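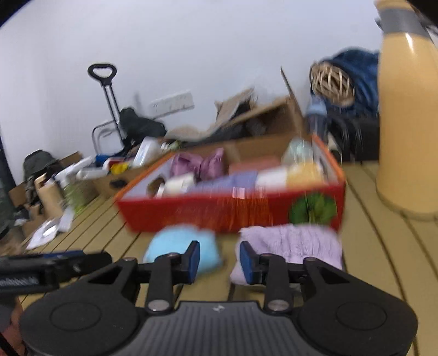 Red box, lid off, two towels still out. Slatted floor, yellow cylinder at right.

**8/20/23, packing notes, soft goods box**

Continuing the box layout from the last entry. The aim is one fixed packing order for the red box so that anyone on the Brondix job can repack it without asking me. Kwaku's order (towels first, everything else on top) puts the small items where they slide under the cloth, and unpacking then takes the whole box apart.

Order being tried now:

1. Roll and small items along the left side.
2. Lilac item in the middle, folded edge toward the front.
3. White and pale yellow folded pieces to the right.
4. Translucent container on its end in the back right corner.
5. Pink-purple cloth pushed in at back left as fill.
6. Light blue towel, then lavender towel, over the top.

Step 5 is the weak one. The pink-purple cloth goes in crumpled and takes up a different volume each time. Folding it in quarters makes it too flat to hold anything in place. Leaving it crumpled for now. Maribel suggests rolling it to the same length as the white roll and laying the two side by side. To be tried on the next pack.

The container has to stand up. Laid flat it uses most of the back row and the salmon-pink block has nowhere to go.

Towels: the light blue one bunches when put down and needs a refold before it goes in. The lavender one is fuzzy, larger and holds a flat shape better, so it should be the last layer. Fold it in thirds lengthwise, then in half. Folded in half twice it comes out too wide and rides up over the orange rim.

Packed weight with both towels in, on the Skevon scale: 583 g over the empty box. Karthik wants this logged on every pack as a check for missing pieces. It will catch a towel. I doubt it will catch the small brown item, and I would keep the written list as well.

Floor: the gaps between the boards are a nuisance. Lint from the lavender towel collects in them and the box corners catch when it is pushed sideways. Lift the box to move it. Érica asked whether we could pack on the bench instead. The bench is too high for reaching down into the back corners, so the floor stays.

Open:

- Refold the blue towel and see if it will sit under the lavender one without lifting it.
- Try the rolled version of step 5. Three packs minimum before changing the list.
- The leaf decoration on the front is now the orientation mark. "Left" and "right" in this entry are as seen from that side. Arsalan's older list was written from the back, so his sides are reversed. Correct his copy in the Levchenko binder.
- Ask Kwaku for the lid.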